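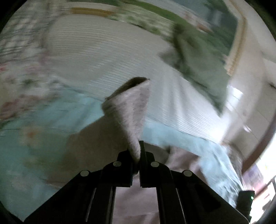

The bed, with the grey cloth on its way up.

Diary > 2023 > Spring
Filed under: Home days, Linen

28 Oct 2023

Did the bedding this morning. It has been on my list since September and I kept finding other jobs. There was more of it than I remembered — the pink sheet, the light blue one with the flowers, the white ribbed blanket, the floral cover, and the soft grey cloth that lives on top of whatever else is there.

I sorted it on the bed, as there's nowhere else in the flat big enough. The ribbed blanket came from Jonell when we still lived on Dierckx Street and it's the only one I'd replace if it wore out. The floral cover was Mum's. Its colours have held up better than the blue sheet, which she bought years later.

Raphaël Cordier rang while I was halfway through and talked for 17 minutes about his hot water system. The quote was $1,426 and he wants a second one. I told him to try the people in Minitz who did ours for $928, though that was a smaller unit.

Afterwards I folded the blanket in thirds, then in half, so it fits the bottom shelf. The grey cloth I can never get square. One corner always pulls longer than the others. I rolled it in the end.

Two pillowcases are going to the op shop. I kept the blue sheet — it's thin in the middle but fine for the spare bed.

Lunch was toast and the last of the soup. Need to buy pegs and ring the dentist.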